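**Omstead remand figures: which denominator?**

**kestrel_9**
April 24, 2021
The county's quarterly return gives 2,698 bookings at Omstead and 526 people held pre-trial on the last day. The local paper divided one by the other and reported that a fifth of arrestees are kept in. Is that valid?

**Tallyman**
No. Bookings are a flow and the held count is a stock. Someone booked three times in the quarter appears three times in the first figure and at most once in the second. Someone booked last September and still waiting is in the second only.

**mudlark**
It's crude, but it's the only ratio the public can work out. The county doesn't publish release times.

**Tallyman**
It does. Table 4 of the annex has releases by length of stay. The annex is a separate download and the link is easy to miss.

**kestrel_9**
Found it. 206 of the 526 have a hold from another court, so bail here wouldn't free them. The paper left that out.

**mudlark**
A hold is still detention. I wouldn't take them out of the total.

**Tallyman**
Nor would I, but they need their own line if the argument is over bail schedules. Droseck went through this two years ago. They reported both, and the trend for bailable cases ran the opposite way to the headline number.

**erkia_resident**
We've had the same problem in Erkia. Our sheriff's office counts transfers in as new bookings, which pushes the flow figure up and makes the held share look smaller. Check the notes before comparing counties.
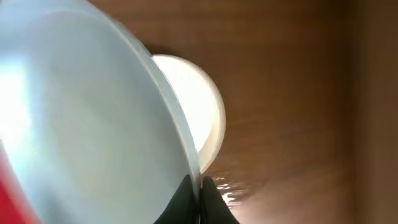 If Omstead does the same, the true share is higher than the paper's, and the error runs against the people complaining about it.

**kestrel_9**
Note 2 says transfers are "included where processed". I've written to the records office to ask what processed means.

**mudlark**
Post the reply when you get it. I still say holds belong in the headline.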